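The Coffee Corner Gallery

Home | Galleries | Kitchen | About me

I've been promising a coffee corner page forever (Khoa Văn asks me every time he comes over, usually with his mouth full), so I finally put one together. If you only know this site for the pantry shelves and the great spice jar re-labeling, welcome to the part of the kitchen I use before I'm awake enough to label anything.

The corner is small. It gets one end of a table, the coffee maker lives there full time, and everything that goes with coffee has to fit within arm's reach of it or it ends up in a cupboard and gets forgotten. I've tried it the other way! I once owned a very nice wall rack called a Gavirar, and it held plenty, but it was across the room, and I got tired of crossing the kitchen with a spoon in each hand. It's holding mail now.

What changed my mind about the whole setup was cleaning. I'd always treated the coffee maker as a thing you fill up, press and walk away from, and the tiers and trays around it as storage. Then one morning in June I opened it properly and had a good look underneath the head, and that turned into a long afternoon with a damp cloth and a podcast. So this gallery is partly about where things go and partly about the bits you don't see when you walk past with a mug.

No staging, no flowers in a vase. Click through if you want them bigger.
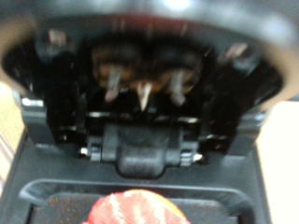
Up close and down low, with the brown and orange tones you get to know once you start looking into dark corners.

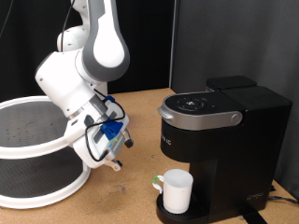
The coffee maker at its end of the table, with the two-tier round rack across from it.
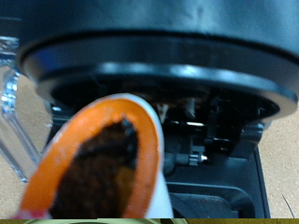
Coffee grounds, the orange inside of the cup, and plenty of black plastic to wipe around.
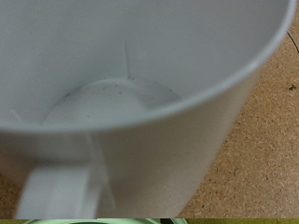

Looking down into the white pitcher.

I get more questions about cleaning than about anything else on this site, so let me go through what I do, and you can steal whatever suits you. My rule is that anything that holds water gets looked at from the top, in good light, before it gets filled. I used to rinse and refill without looking and feel very pleased with myself. But pale plastic is wonderful for showing you what's going on, and the little dark specks on the floor of that white pitcher are exactly the sort of thing I mean. They like to gather where the wall meets the bottom, and a quick swirl under the tap tends to skate right over them. A soft bottle brush with a bent neck gets into that curve much better, and I run it up along the molded ribs too while I'm in there. Then it's warm water, a drop of dish soap, and a rinse that goes on longer than feels necessary, because I can taste soap in coffee from a mile off and it puts me in a mood.

The coffee maker itself gets a different treatment. I unplug it and let it cool all the way down, then go in with a cloth that's damp and no more than that. Grounds are sneaky. They're fine when they're in the cup, and then you tip it a tiny bit and they're on the base, in the hinge, on your sleeve, and (don't ask me how) in the butter. A dry pastry brush first, then the cloth, works better than starting wet, which just makes a brown paste and moves it along. For stubborn stains I lay the damp cloth over the spot, make toast, eat the toast, and come back. I don't poke around near anything pointed. The manual for yours will tell you which parts come off and which ones you should leave well alone, and I'd trust it over me.

Bình Ung wrote in after the pantry gallery to ask whether a round rack is worth it in a small kitchen, and my answer is yes, with a grumble. The good part is that you can get at things from any side, and two levels over one footprint is hard to argue with when your counter is the size of mine. The grumble is that round things waste the corners. I tried fixing that with a set of square tins from Aebischer and they looked great and fit terribly, so now they have buttons in them. Short, round, light containers are the way to go. Keep the tall stuff down on the table where it can't tip, and leave a little gap on each tray so you aren't playing chess every time you want the sugar.

I do like a dark mat on a tray, by the way. It hides a sprinkle of coffee between cleanings, which is a blessing and a curse, and I go over mine with my hand now and then to find out what my eyes are missing. Shake it over the sink, never over the trash can (I have my reasons, and they involve a fan).

As for where to buy things, I'm hopeless, I get most of my kitchen stuff secondhand. The bottle brush is a Parnus and I'd get it again. The Girar one had stiffer bristles and scratched a bowl I was fond of, so that's gone to live with the garden tools.

Next gallery will be the drawer under the table, once I can get it to close. If you've got a coffee corner you're proud of, or one you're a bit ashamed of, tell me how you've laid it out in the comments. I read all of them, usually with the second cup.

Previous gallery: Pantry shelves, take two
Next gallery: coming soon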